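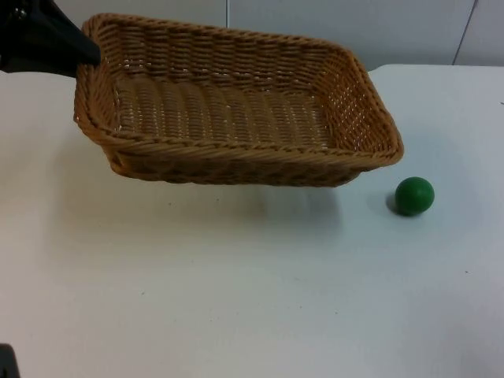
Lộc La wrote:

> Colleagues,
>
> I write in reference to the proposal to replace the open wire trays at the Sadside lending room with woven baskets. Before the order to Rusnák is confirmed, I would ask that three points be addressed.
>
> First, the weave. Our small items include beads, counters and game pegs, and any basket with gaps in its walls will let some of them through. Second, cleaning. The wire trays can be rinsed in the sink and returned to the shelf within the hour. I would like to know whether the same can be said of the baskets. Third, the rim. Families carry these containers by the edge, often with one hand, and a thin rim will not last a season.
>
> I do not oppose the change. The trays are noisy and several have sharp corners. I would simply prefer that we not repeat the experience of the Kekedel boxes, which were ordered in quantity before anyone had used one.
>
> Lộc La

Dear Lộc, dear members of the list,

Thank you for the message quoted above. I have discussed it with Fasil Gebremichael and Lumturie Matić, and the following reply may be taken as the position of the Trarnmont office.

On the matter of the weave, the concern is justified. The basket under consideration is made of synthetic strands set closely in horizontal rows, but it is still a woven article, and light shows through small gaps in the side wall. It should be treated as suitable for balls, blocks, cloth items and other pieces of a similar size. Beads, pegs and counters will remain in lidded tubs. If a set contains both large and small pieces, the small pieces are to be placed in a tub and the closed tub placed in the basket. Lumturie will revise the contents cards accordingly.

On the matter of cleaning, Rusnák advises that the baskets may be wiped with a damp cloth and mild soap. They should not be soaked. The raised loops do hold dust, and a soft brush will be needed for the inside corners and for the underside of the rim. We accept that this takes longer than rinsing a tray. Lending rooms that clean their containers at the end of each day may find it more practical to brush daily and to wash once a week.

On the matter of the rim, I am able to be more positive. It is thick and rolled, with a braid running along the top in the manner of a rope, and it gives the fingers something to hold. Even so, a full basket should be carried with both hands. Lifting by one corner puts the load on a short length of the braid — and it also sends the contents to the opposite end. Please include this in the instructions given to families at the desk.

A further point was raised by Kalkidan Assefa concerning shelf space. The baskets are wider than they are deep, and the corners are rounded, so they do not sit against one another as squarely as the trays do. At Sadside the lower shelves will take them without alteration. The upper shelves have a front lip and will need to be adjusted. Kalkidan has asked that the lip be kept wherever children can reach, and we agree.

With regard to quantity, the original request was for 600 baskets across all lending rooms. In light of the Kekedel order, that request has been withdrawn. We will instead purchase 55 for Sadside, with the remainder to be considered in August. Vasilis Lazarević will keep a record of any broken strands, loose braiding or complaints from borrowers, and lending rooms are asked to send their remarks to him directly and not to the full list.

Labels remain unresolved. Adhesive labels do not hold on a woven surface. Fasil proposes a card tag tied through the weave just below the rim, at the middle of one long side. Metal clips are not to be used, as they may catch on clothing. Members who have tried another method are invited to describe it.

Wire trays should not be discarded until the August review has taken place. Trays with sharp corners may be taken out of use now, and should be stored apart from the others.

Please send any further comments on the purchase by the end of the week.

For the Trarnmont office,
Equipment and Lending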